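Transferring Contacts to a New Herkance Handset

Charge both phones to at least 30 percent before you begin. On the old phone, open Settings, select Accounts, and choose Export Contacts. Save the file to the memory card - internal storage is erased during a reset.

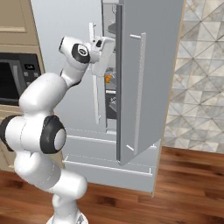
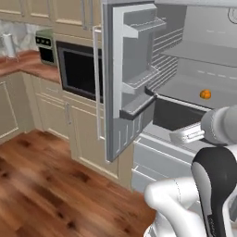 Insert the card in the new phone and select Import. A list of 355 entries takes roughly 5 minutes. Duplicate names may be merged afterward under Manage Contacts. If error 102 is displayed, restart the phone and repeat the import.

Last revised March 3, 2020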